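Search this course Type a keyword Go

Rural Roads and Their Markings
Handout 5: The three-lane road

The three-lane single carriageway is what you get when there is money for more than two lanes and less than four. Each direction has a lane of its own, and the one in the middle is shared out by paint, signs and optimism. Your grandparents overtook hay carts in it. Some of them wrote to the newspaper afterward.

For the exam you need the line types. A broken line may be crossed when the way is clear. A solid edge line tells you where the road stops being road. Seams in the asphalt are not markings, although every year someone follows one in a sketch and gives the county of Ağca a fourth lane.
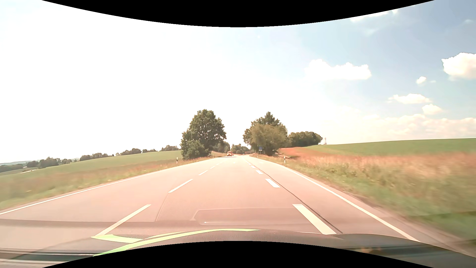
Muammer Değirmenci objects that I treat the middle lane as a relic, when on the Horari road it saved the whole district from sitting behind tractors every June. Fair. He also concedes that he never once enjoyed using it.

Take the straight road in open country with two rows of dashes and a solid line on each side. Dashes look shorter with distance, and drivers misjudge them badly. In our class survey of 192 people, most guessed the dash length at under half the true figure. I guessed too, and will not be publishing the result.

Before next session: read chapter 3, then sketch the markings for the Nirnovora bypass. Rulers, please.

Recent handouts
Handout 4: Edge lines and soft shoulders
Handout 3: Trees, verges and sight distance
The Plirkuvero junction, revisited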